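Teaching an arm to drop things on a soft bed

Part 4 of the Dodell build, by Elango Unnithan

By now you should have an arm that homes itself, a gripper that closes when asked, and a household that has stopped asking when the spare room will be free. Next comes a pick and release routine that doesn't fling anything at the wall.

Step 1. Make the surface dull

Stretch plain grey cloth over something padded and pull it tight. Patterned sheets confuse the vision script, as I learned from 14 evenings of it trying to pick up a printed daisy. Leave a gap at the wall wide enough for your hand, as you will be fishing things out of it.

Step 2. Pick something squashy and loud

Start with a soft object in a colour the cloth hasn't got. Set the grip force to 35 in the Dosix panel and close in small nudges. Stop when the thing bunches up and stays put - squeezing harder only makes it pop out sideways.

Bring the load in low over the edge of the padding and hold it there before you program the release.

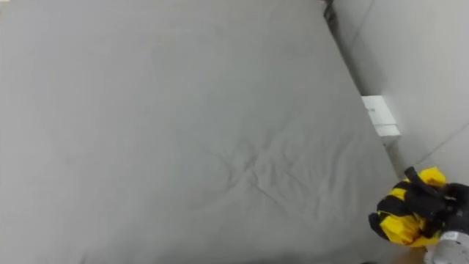 Yellow and black shows up nicely against the grey. Creases in the middle of the cloth like these are fine at this stage, but smooth them out before calibrating or the Xiong script will treat each one as a cliff.

Step 3. Let go slowly

Open the fingers over 2 seconds. The default is instant, which suits a catapult. Save the pose under a name you'll recognise; mine is called 143 and I have no idea why.

If the fingers stick, wipe the pads and try again. If they still stick, go back to Part 3 and check the Tremmont belt, which you probably fitted backwards. I did.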